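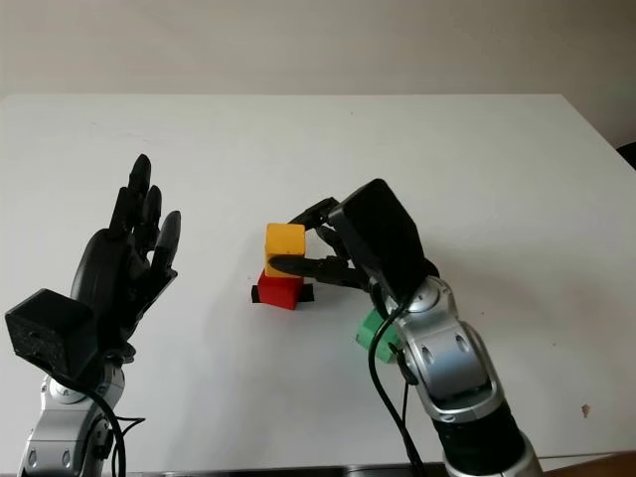 ¿Quién decide cuándo se detiene un brazo si hay alguien trabajando cerca de la mesa?
Lo decide cualquiera que esté en la sala, sin pedir permiso y sin tener que justificarlo en ese momento; el motivo se anota después, con el brazo ya quieto.

4. Las reglas de mesa, tal como quedaron

La regla de parada fue la primera que escribimos y la única que no cambió entre la versión inicial y la que usamos ahora. Todo lo demás lo reescribimos por lo menos una vez (algunas cosas, tres veces), y en esta sección cuento cómo quedó el texto y dónde nos peleamos. Aviso que el tono va a ser menos solemne que el de la sección anterior: estas reglas nacieron en papelitos pegados a un monitor y me parece justo que se note.

Un poco de contexto para quien se haya saltado el apartado 2. Trabajamos con tareas de bloques de colores: tomar, apilar, alinear, separar. Son tareas chiquitas, y quizá por eso durante meses nos manejamos de palabra. Cada operador tenía su manera de preparar la mesa, su idea de lo que era un apilado válido y su umbral de paciencia para cortar un intento. Cuando revisamos los primeros 311 episodios con Facundo Daza para armar el conjunto de evaluación, vimos que dos personas podían mirar la misma torre y anotarle resultados distintos. ¡Y las dos tenían razón según su propia planilla! Ahí empezó el documento que internamente llamamos Guvomik, que es el nombre de la carpeta donde vivía y que ya no hubo forma de cambiarle.

4.1. Antes de habilitar los motores

La preparación tiene cinco pasos y se hace en voz alta, de a dos. Uno lee, el otro toca o mira lo que se nombra. Se retira de la mesa lo que no pertenece a la tarea. Se revisa el recorrido de los cables con el brazo en las posiciones extremas que va a usar ese día, y no en la de reposo, que siempre queda prolija y engaña. Se comprueban los tornillos de los dedos con la llave. Se prueba la parada. Por último, se colocan los bloques.

El orden tiene su historia. En la primera versión los bloques iban al principio, y Bautista Farías señaló, con bastante paciencia, que así uno terminaba metiendo las manos en la mesa después de haber probado la parada, para acomodar lo que la revisión de cables había corrido. Pasamos los bloques al final y agregamos una frase que me sigue gustando: «si volvés a tocar la mesa, volvés a probar la parada». Es cargosa, lo sé. La cumplimos igual.

Lo de la llave generó más discusión de la que yo esperaba. Anas Obeidat proponía una inspección visual, con una raya de pintura sobre cada tornillo para detectar giros. Es una práctica muy buena en uniones grandes y la usamos en la base de los brazos. En los dedos, donde la cabeza es minúscula, la raya se borra con el roce y terminábamos discutiendo si eso era pintura o suciedad. Quedó la llave, una vez por turno, a mano y sin forzar.

4.2. Qué cuenta como éxito

Acá fuimos bastante estrictos. Un apilado es válido si el bloque superior queda apoyado sobre el inferior, sin contacto con la mano ni con la pinza, y se mantiene así mientras el operador cuenta hasta cuatro. La palabra importante es «contacto». Un cubo que está en su sitio pero todavía tiene los dedos alrededor no es un apilado: es un apilado en curso, y en la planilla va con su propia letra. Antes lo marcábamos como éxito si «se veía bien», y varias torres que se veían muy bien se caían al soltar.

También decidimos no exigir alineación entre bloques, salvo que la tarea la pida. Un bloque girado unos grados respecto del de arriba es perfectamente aceptable en una tarea de apilado. Sebastián Urrutia quería penalizarlo; yo no, y ganamos los permisivos con un argumento bastante pedestre: medir el giro lleva más tiempo que el episodio entero. Quien quiera usar nuestras reglas en ensamblaje debería revisar este punto antes que ningún otro.

En tareas de alineación el criterio es otro. Los bloques tienen que tocarse por las caras laterales, en el orden indicado en la consigna, y el orden se lee siempre de izquierda a derecha desde el lugar del operador. Parece una tontería hasta que una consigna dice «el primero» y hay una cámara en la muñeca que ve la mesa desde otro ángulo. Por eso la etiqueta final se pone mirando la mesa, y las imágenes de muñeca se usan para revisar el agarre.
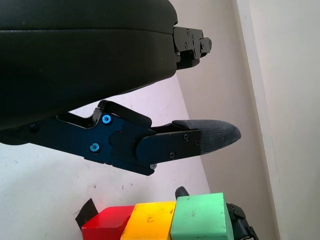 Figura 3. Dedo de la pinza sobre una fila de bloques rojo, amarillo y verde; el amarillo lleva un «2» escrito a mano.

4.3. Marcas, números y desgaste

Sobre los bloques escritos. Permitimos números a mano en las caras, con una condición: que el registro de la sesión diga qué bloques los llevan. Un número es una pista visual enorme para cualquier política entrenada con imágenes, y si el bloque marcado aparece en entrenamiento y el liso en evaluación (o al revés) uno puede pasarse una semana buscando un problema de control que no existe. Nos pasó con un lote preparado en Stutstead, donde tenían la costumbre de numerar las piezas para inventariarlas. Costumbre razonable, por cierto. Faltaba avisar.

Con el desgaste hicimos algo parecido. No retiramos bloques por rayas ni por puntitos en la pintura; los retiramos cuando una arista se astilla o cuando la pieza baila sobre la mesa. Quería dejar escrito que prefiero un juego algo gastado y bien registrado a uno impecable que cambia cada mes sin que quede constancia. Uriel Salinas, que mantiene el inventario, me pidió que lo pusiera con más énfasis, así que va: ¡registren los cambios de juego!

Las almohadillas de los dedos siguen una regla aparte. Se inspeccionan al empezar y al terminar, y si se cambia una se cambian las del par. El cambio corta la sesión: los episodios anteriores y los posteriores van a carpetas distintas, aunque sea la misma tarde, la misma tarea y el mismo operador con ganas de irse a casa.

4.4. Manos quietas también son manos

Cuando la tarea usa un solo brazo, el otro sigue contando como activo para todo lo que es seguridad. Nadie entra en su alcance, se declara su postura en el registro y la parada tiene que cubrir a los dos. La primera redacción decía «el brazo en desuso puede ignorarse», frase mía, de la que me arrepiento. La leyó el grupo de Insaurralde cuando les pasamos el borrador y me la devolvieron tachada, con toda razón.

Sobre la postura en sí dejamos libertad. Hay tareas en las que conviene la mano libre baja y otras en las que conviene apartada del todo; lo que pedimos es que la postura elegida se repita dentro de una misma tanda. Si cambia a mitad de camino, se anota en qué episodio.

4.5. Lo que quedó sin resolver

Me quedan dos puntos abiertos. El primero es la sombra. La luz de la sala es pareja, pero los brazos proyectan la suya sobre la mesa y todavía no sabemos cómo pedir que se controle sin convertir cada sesión en un rodaje. El segundo es la fatiga del que cuenta hasta cuatro: hacia el final del turno se cuenta más rápido, yo el primero. Zosolex, la herramienta con la que llenamos la planilla, admite un temporizador, y lo vamos a incorporar en la próxima revisión de las reglas, prevista para noviembre.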